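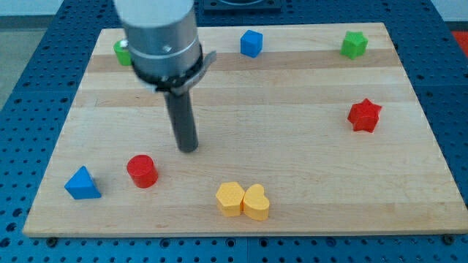 2 min read

The student robotics club in Limevholm meets in a former drawing room of the technical school, and most evenings the door stays open until nine. I visited them in June, when five students were preparing their project for the Punby competition. The task is easy to explain: a robot arm must push toy blocks to the place which a person asks for in a normal sentence.

"People hear this and they think it is for children," says the student who leads the project. "Then they try to write the program, and they are quiet for a long time."

The arm has no fingers for gripping. It works with a straight rod, pointing down, and everything must be done by pushing. I asked if this does not make life harder.

"Yes, of course. A cylinder, you push it and it goes more or less where you want. A star turns. The heart also turns, and every time a little differently. We lost the whole spring to the star."

The blocks are red, blue, green and yellow, and some shapes come in more than one color. So the sentence "move the star" is not enough, and the program has to know which star. Another student, responsible for the language part, collected 2046 sentences from classmates and parents. "My mother wrote 'put the yellow ones away from each other, please.' I kept the please. The program should understand polite people too."

The team calls its software Kanaujia, and the members could not agree who chose the name. For the competition they will have 300 seconds for each round, and the judges give the sentences on the spot.

What is the biggest worry now? "The edge of the board," says the team leader. "If a block falls down, the round is finished for us."

The language student has a different answer. "For me it is the word 'behind.' Behind from where? I stand on one side, the judge stands on the other side. We wrote to the organizers and we are still waiting for the reply."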